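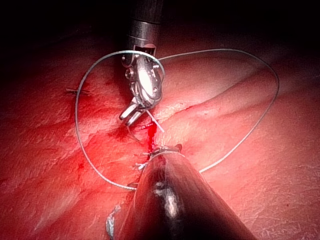
Trallgate General Hospital says patients who need a routine operation will be seen within 50 days by next April, a promise that cuts the present wait by more than half and comes with very little explanation of how it will be kept. The plan was handed out on a single sheet at a public meeting in Sandatthorpe, where the hospital draws most of its patients. It talks about gallbladders, hernias and the long line of people waiting for them. Surgery at its smallest scale comes down to a pair of slim metal jaws and a short length of suture over red tissue, and none of that goes faster because a manager has picked a date. What can change is everything that happens before the patient reaches the table, and on that the sheet is close to silent.

Nabila Wibisono, the hospital's director of planning, told the meeting that the new target was "ambitious but fully costed." Asked for the costs, she said they would be published once the board had approved them. The board is due to vote before the end of the year. It is not clear what it will be voting on if the numbers come out afterward.

The hospital's case rests mostly on a new scheduling system from Ekinci, a software company that already handles billing for several clinics in the county. According to the sheet, the system will fill canceled slots automatically by texting patients who are next on the list. The hospital expects this to recover 23 operations a month that are now lost to late cancellations.

That figure deserves a harder look than it got. A slot that opens up the evening before an operation is only useful if another patient can be found who has had blood work done, has stopped taking certain medicines, has not eaten and can get a ride. In Sandatthorpe, where the last bus to Trallgate leaves in the late afternoon, that last item alone will rule out a good many people. Wibisono said transportation was "being looked at."

Then there is staffing. Junhao Duan, a recovery room nurse who spoke from the floor, said his unit had been short for most of the past two years and that operations were regularly put off for lack of a bed to wake up in. "You can text whoever you like," he said. "If I don't have a bed and a nurse to stand next to it, they're going home again." He got the loudest applause of the evening. He did not get an answer, beyond a statement that hiring was under way.

The hospital has been here before. Three years ago it promised to bring the wait for cataract surgery down by a third, and for one quarter it did. Sulastri Hidayat, who runs a patients' group in Joromora, said the gain came from moving people onto a separate list for "further assessment," where their days of waiting stopped being counted. The hospital disputes this and says the second list was set up for medical reasons. It has not said how many people were on it, then or now.

Hidayat asked whether the new promise would be measured from the day a family doctor refers a patient or from the day a surgeon agrees to operate. The gap between the two can run to months. Wibisono said the clock would start "at the point of decision," which sounds like the second of those, though she would not put it in those words. A patient could wait all winter for a first appointment and still show up in the results as having been treated on time.

Some people in the room were willing to give the plan a chance. Kartini Pelupessy, a retired school bus driver waiting for a hernia repair, said she had heard nothing from the hospital since spring and would be glad of a text message, even one that came at nine at night. "I live ten minutes away, so I'm probably the person they have in mind," she said. There were 32 people at the meeting, and when she asked who else could get to Trallgate on a few hours' notice, only a handful of hands went up.

The board could still improve matters by publishing both waits, the one before the first appointment and the one after it, along with the size of any list that sits off to the side. A spokesperson said the format of future reports had not been settled.

Written comments on the plan can be left at the hospital's front desk or at the Sandatthorpe library until the board meets.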